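Leave the Bedroom Alone

Every few months somebody publishes a cloth-folding result with a very big success number in it, and every time I scroll straight past the number to find out where the training data came from. Usually it's one table in one lab. Same gray surface, same lamp, same shirt laid out flat like it's waiting to be ironed. I've gotten grumpy about this, and Branwen Rowlands, who has the desk across from mine, told me to write it down and stop telling her.

So my opinion is that for folding, where you collect matters more than how much you collect. I'd take 90 good demonstrations from a lived-in bedroom over 200 from a lab bench, and I'd take them happily. Handheld grippers make that an easy choice, too. You carry two of them in a backpack, one for each hand, and you fold clothes wherever clothes already get folded — on a bed, mostly, with the pillow and the quilt still on it.
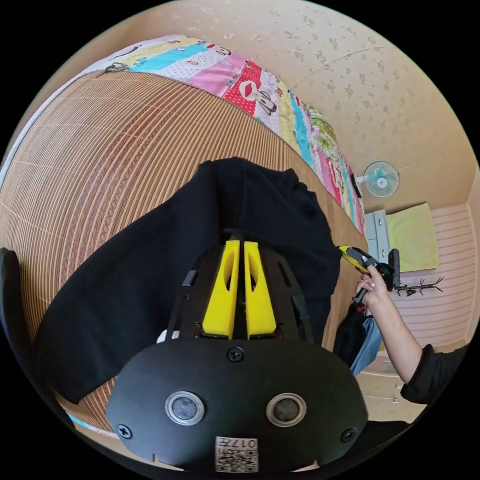 The usual complaint is that homes are messy and mess is noise. I used to say this myself! Then we ran the comparison on Citine, our folding policy, which was about as simple as a comparison gets. We had two training sets, one from the bench and one from bedrooms, and the bedroom set was the smaller one. On the bench the two policies came out close enough that I wouldn't bet lunch on either. Move to a bed neither of them had seen and the bench policy fell apart. It grabbed at prints on the bedding. It lost the hem of anything dark. It had clearly learned that "not gray" means "shirt," and why wouldn't it, when that was true in every single thing we ever showed it?

Black clothes deserve their own rant. They're miserable. The folds vanish, the edges vanish, and half the time the only clue is a bit of texture or the line where the cloth meets whatever it's lying on. People leave them out of datasets because they drag the score down. Please put them in. My own closet is at least half black, and I doubt I'm unusual.

Now, the fair objections. Trinus, the group I argue with most, say that bedroom data can't be reproduced, and they have a point. You can't ship somebody a bedroom. Their bench setup, Prasivari, can be rebuilt in an afternoon by anyone with a tape measure, and I'm glad it exists for testing. I just don't want it to be the only thing the policy has ever looked at. Test on the bench as much as you like, but train in the mess.

They also say people collecting at home get sloppy — they turn halfway through a fold, they stack things any old way, they reach over from the side of the bed when they ought to be square to it. Sure. So does everyone with laundry to do. I want that in there.
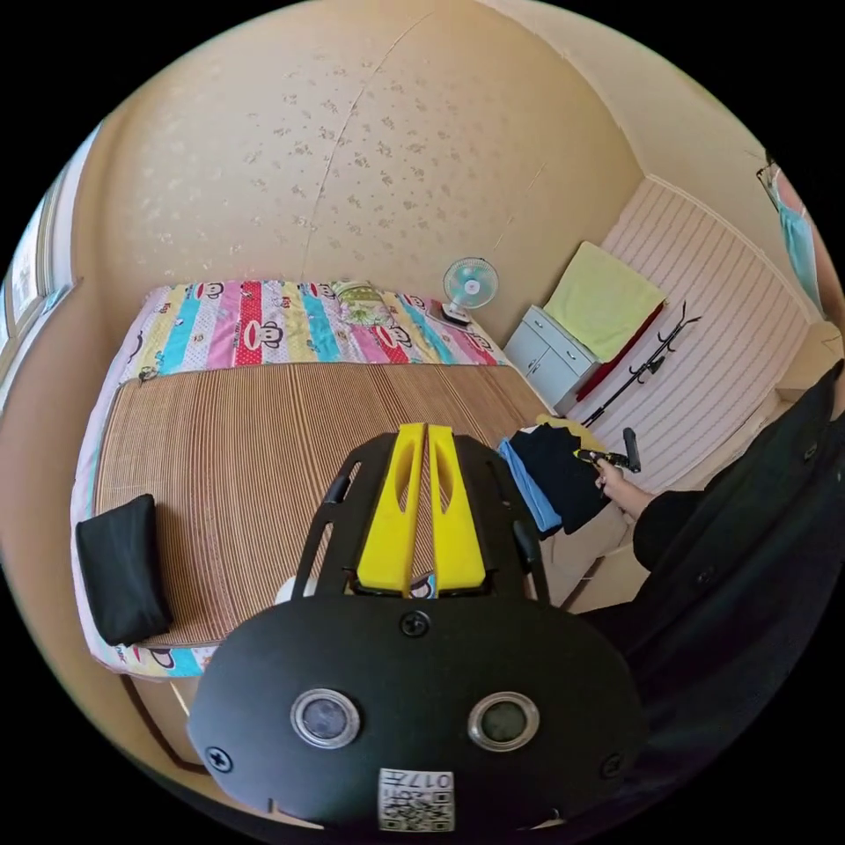

What I'd ask for

Two things, neither of them expensive.

First, papers should say how many different rooms the demonstrations came from, right next to how many demonstrations there were. If the answer is one, fine, print the one. I'd rather read that up front than dig for it in an appendix at 11 p.m.

Second, stop tidying before you record. Mac Suibhne, the little shop that did some of our collection, had a checklist that started with clearing the area, and I asked them to drop that line. They thought I was being lazy (fair), but they dropped it, and those are the sessions I keep going back to when I'm picking training data.

I could be wrong about the size of the effect. Ours was one policy and one kind of task, and towels or fitted sheets might behave differently. Branwen thinks a bench set with enough printed backgrounds swapped in would close most of the gap, and she's setting that run up now. If she's right I'll post the numbers, and I'll buy the lunch.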